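Nurses' union at Griffiths voted to call for outside inquiry – anyone have details?

4 min read
38 comments · 12 shares

We use cookies to remember your settings and measure traffic. Accept | Manage

marlow_ridge
May 23, 2026

The union council at Griffiths Hospital met last night and put out a statement. They want the county prosecutor to bring charges against the two security guards who held down a night nurse in the emergency intake hall. They also want the hospital board to hand over the hallway video and stop using the guard contractor, Trellitz, until the case is done.

I read the statement twice and it doesn't say what happens if the board says no. Does anybody who was at the meeting know if a strike was voted on?

evside_commuter

Not voted on. A walkout was raised from the floor and Janka Šimko, who was chairing, said it could not be taken up because it wasn't on the notice. It goes to a general meeting. The bylaws require 10 days between the notice and the vote, so the earliest is the first week of next month.

What was voted on: the call for charges, the demand for the video, and sending a delegation to the prosecutor's office.

paperclip77

I don't work there but my sister is on the surgical floor. She says the guards were called because a patient's family was shouting, and when they came in they grabbed the wrong person. The nurse had a coat on over her scrubs. That doesn't excuse it. It does make me doubt the part of the statement that calls it deliberate.

marlow_ridge

The statement says she showed her badge. If she showed the badge and they kept going, I don't see how it was a mix-up after that point.

paperclip77

If she did, yes. That's what the video is for. I'd like to see it before calling for people to be locked up.

T. Oakes

Calling for charges is not calling for people to be locked up. The prosecutor looks at it and decides. A union is allowed to ask. The hospital's own review has been open since the start of May and they haven't interviewed the second nurse who was in the hall. I know this because she told the meeting so.

I was there, in the Brondora Street hall. It was full and people were standing along the back. There was a raffle for the legal fund as well, and we passed 50 tickets down our row before the speeches started. Kitchen things, mostly.

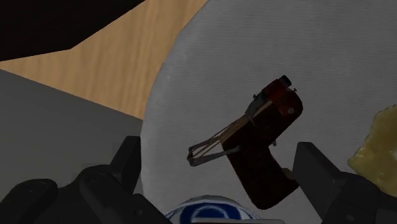 Raffle prize: the hand mixer

Back to the meeting. Hanna Śliwiński read out the letter that goes to the prosecutor. It asks for the video to be preserved right away, because the hospital's system records over old footage unless someone requests a hold. That was the part people reacted to most. A man near me asked whether a hold had already been requested and she said it had, in writing, and no reply had come back.

gus_in_evside

Who is in the delegation? The statement just says "representatives."

T. Oakes

Šimko, Śliwiński, one person from the emergency department and the union's lawyer. They didn't name the last two from the stage.

gus_in_evside

Thanks. I hope they bring someone who was in the hall that night. Last time the union took something to the county (the parking lot assaults) they sent people who had only heard about it secondhand, and it went nowhere.

lenore_b

That isn't why it went nowhere. It went nowhere because the two people who filed complaints withdrew them. I was on the council at the time and we had witnesses ready.

gus_in_evside

They withdrew them after months with no call back. I'd count that as a failure by the union too – somebody should have kept in touch with them.

lenore_b

Fair on the contact. Not fair on the witnesses.

hal_rn

Speaking as someone who works nights there: I want the guards gone from intake, but I don't want intake with no guards. The statement says to suspend the Trellitz contract and has nothing about who covers the doors in the meantime. We get roughly one bad incident a week. If the council wants my vote on a walkout they need to answer that first.

marlow_ridge

Did anyone ask that at the meeting?

T. Oakes

Yes, near the end. Šimko said the hospital has its own security staff at the main entrance who could be moved over. Someone from days said there aren't enough of them for that. It wasn't settled.

hal_rn

There aren't. It's two people on nights, and one of them does the parking lot.

evside_commuter

The notice for the general meeting is supposed to be posted by the time clocks and mailed out. If you want door coverage on the agenda, it has to go in writing to the council secretary before the notice is printed. An email counts.

hal_rn

Sent.

Get local threads by email every week. Enter your address to sign up.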